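Bonsu sorting room swaps cardboard for coloured bins

Parts at the Bonsu repair store in Mornura are now being sorted into coloured plastic bins, replacing the cardboard boxes used until October.

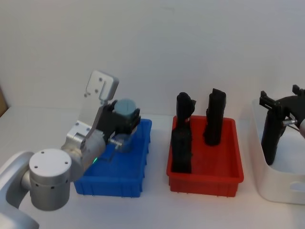 Reading time: 1 min

The blue and red bins have ribbed sides and sit on a white tabletop. Irkari, which runs the store, bought 99 of them from Mesosora and says they will hold around 4000 small parts once the move is finished.

Boxes had been splitting at the corners — usually the heavy ones — and labels went missing.
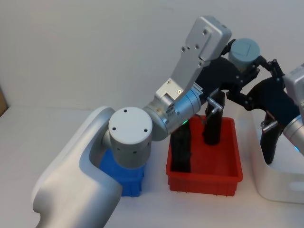

Sorting continues until Sunday. The counter stays open as usual, but orders for loose parts may take two days longer.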